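Join our mending and remaking group at Zamwood

Ruvero is looking for people who own clothes they can't bring themselves to throw away. Our next round starts in June and there are 14 places.

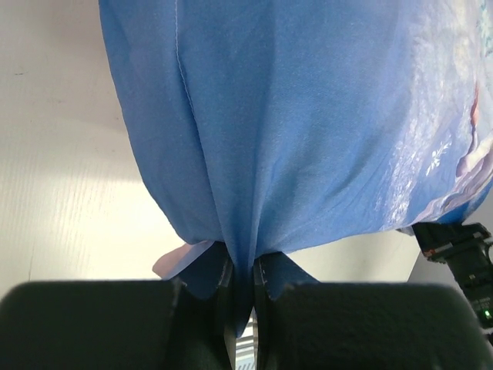
What it is

Ruvero is a sewing workshop on the first floor of the old Zamwood dairy, up the outside stairs and past the bike store. For 10 weeks we open the big room to people who want to learn how to repair, alter and remake the things they already wear. You bring the clothes, we bring the machines, the thread, the irons and a frankly enormous button collection (sorted by colour, then unsorted again by whoever used it last).

This will be our third round and we're really excited about it! The first two were mostly about patching and hems. This time we've added knitwear, zips and a whole evening on collars, after so many people asked for it last time. We also want to write down what works, so that Wotent, the small press downstairs, can turn it into a printed handbook. That is where you come in.

Who we'd love to hear from

Anyone over 18 who can get to Zamwood in the evenings. You might never have threaded a needle. You might have sewn curtains for years and be scared of stretch fabric. Both are fine, and a mixed group is much more fun to teach. Left-handed sewers, please say so when you write – we want the handbook drawings to work for you too, and last time we had only one person to test them on.

If you took part in an earlier round you can apply again, but new people get first pick of the places.

What you'll be doing

One evening a week, from 6 until half past eight, with a tea break somewhere in the middle. Each session starts with a short demonstration and then you get on with your own pile. Between sessions we ask you to keep a repair diary: what the garment was, what had gone wrong with it, what you tried, how long it took and whether you've worn it since. A few lines is plenty. Messy notes and failed attempts are very welcome, and some of the best pages we have so far are about trousers that ended up as a peg bag.

At the end we hold an open evening in the Buenaventura hall next door, where people can show what they've made. It's relaxed, there's cake, and you don't have to stand up and talk unless you want to.

What you get

All teaching and materials are free. We pay up to 40 pounds towards travel or childcare over the whole round, and you'll have a copy of the handbook when it's printed, with your name in it if you'd like that. You can also use the machines outside the sessions whenever the room is open.

Getting in and getting around

There is a lift at the back of the building, reached from the yard. The tables can be raised and lowered, and we have good lamps and a couple of magnifiers. The machines do get noisy when everyone is going at once, so tell us if you'd prefer the quieter end of the room.

How to apply

Send us a few lines by email or drop a note in the Ruvero letterbox by the yard gate. Tell us:

- your name and the best way to reach you
- one piece of clothing you'd like to rescue, and what's wrong with it
- any sewing you've done before, even if the answer is none
- anything that would make the evenings easier for you

No photos or samples needed at this stage. We'll reply to everyone, and if the round fills up we'll keep your details for the next one if you're happy for us to. Questions are welcome too – call in during any open session and ask at the cutting table.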